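The Yellow House on the Way to Bonis

November 19, 2023
By Vlastimil Trnka
3 min read

Search stories Go Clear

My aunt left me a key and 800 crowns in an envelope, and on the envelope she had written "arched windows, ask for Malý." So I took the bus out to Trirkormont, which she always claimed was a town, and I walked up and down until I found a wall the color of old mustard.

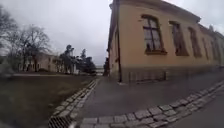 Wrong side, Malý told me over the phone, the door you want is around the back, and did I bring the key or just the money?

I had both! I'd also had one coffee since breakfast and I was in no mood for riddles. I walked along the cobbles the way I did when I was 10, heel to toe, and tried to picture my aunt doing the same. She'd rented a room here one June, before she married – that much I knew. She never said who paid for it.
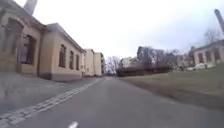 She used to sing with the windows open, Hadance said when I called her next, and you could hear it clear across the grass, and if I was going in I should look under the sill in room 29.

Well, now I had a number. Nobody in my family had ever mentioned singing. My aunt was 80 when she died and I'd never heard her hum, let alone sing at an open window for a whole road to hear. I stood on the asphalt under that gray sky and held the key so hard it left a mark on my palm.
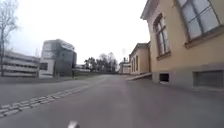 Are you inside yet, Malý wanted to know, and then, a bit softer, is the piano still there?

I told him I'd call him back, and I went around to find the door.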